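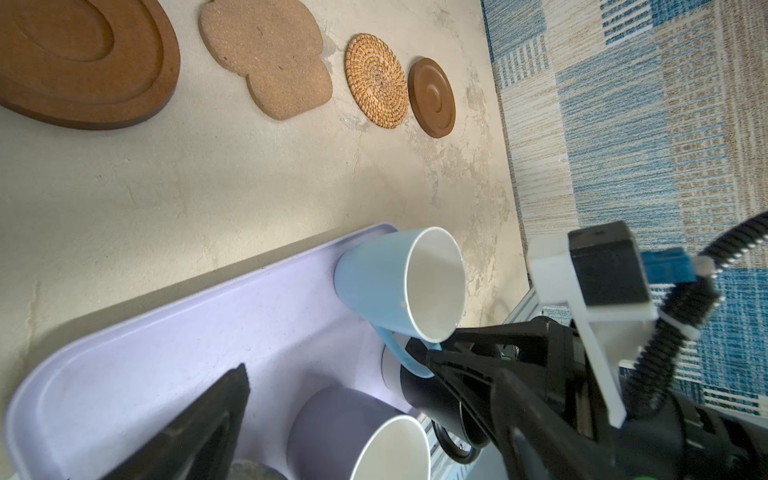
What is in the Lasstead table tennis data?

Every singles match played in the Lasstead evening league across four seasons, with the score of each game, the two clubs involved, who served first, and whether either side called a time-out. There are 876 matches in all, one match to a row.

Background

The league has eight clubs and plays on Monday nights from fall until the end of spring. Results used to live on paper scorecards, which each home captain filled in at the table and handed over at the next fixtures meeting, often folded into quarters and once or twice with a grocery list on the back. Yu-ting Wei began typing them up one August, mostly to settle an argument over whether left-handers really do better at the Tullberg hall (we'll leave that one to you, it still gets heated). The project grew from there, and we're very glad to be sharing it with anyone who loves the game or just likes a tidy table of scores to play with.

What the files look like

matches.csv is the main file and the one most people will want. It has 11 columns:

season: 1 to 4, oldest first
week: week of the season, counting only weeks when matches were played
home_club, away_club: club names as written in the league handbook
home_player, away_player: a short code, never a name
first_server: home, away, or blank
game_scores: home score first, with games separated by a semicolon
timeouts: H, A, HA, or blank
winner: home or away
notes: anything the captain wrote that we could read and thought was fit to print

clubs.csv gives the name of each club and the hall it plays in. Skusia moved halls between the second and third seasons and so has two rows, which will catch you out if you join the two files on club name alone. Please join on club and season together.

How it was put together

Yu-ting Wei typed the first two seasons and Pui-shan Fung typed the last two. Shakuntala Khurana then went back over every card against the typed version, and where the two disagreed the card won. Where a card disagreed with itself — a winner marked who had plainly lost on the scores, for instance — we asked the two captains, and if they remembered it the same way we used what they told us. If they didn't, the row has the word "disputed" in notes and the winner is left blank. We'd much prefer a gap to a guess.

Games are played to 11 points and must be won by two, so a score like 14-12 is perfectly fine. Anything that breaks the rule has been checked by hand, and the few odd ones that remain are matches stopped early by injury or by the hall lights going off on their timer. These say "stopped" in notes.

Things to watch for

A blank in first_server means the box on the card was empty. Chiu's captains hardly ever filled it in during the first season, so please don't read anything into how that club does on serve that year.

Time-outs are probably undercounted. Some captains wrote down every one and some only bothered when it was the other side's.

Player codes stay the same across seasons, even when somebody changes clubs. A player who left and came back keeps the old code, too. Doubles are left out altogether. The pairs were written in so many different ways that we couldn't be sure who was who, and Lai-ching Lo is working through them slowly for a later release.

This is one small league with a lot of regulars who have known each other's serves for years. It's lovely for teaching, for trying out a rating system, or for a rainy weekend project, but please don't use it to say anything grand about table tennis players in general, and please don't try to work out who the codes belong to.

Using it

You're free to use, share and change the files as long as you credit the Lasstead league. If you find a mistake, send us the season, the week and the two player codes, and Yao-tsung Kwan will get the card out of the box and have a look.

Contact: Yao-tsung Kwan, Lasstead Table Tennis League | © Lasstead Table Tennis League | Back to top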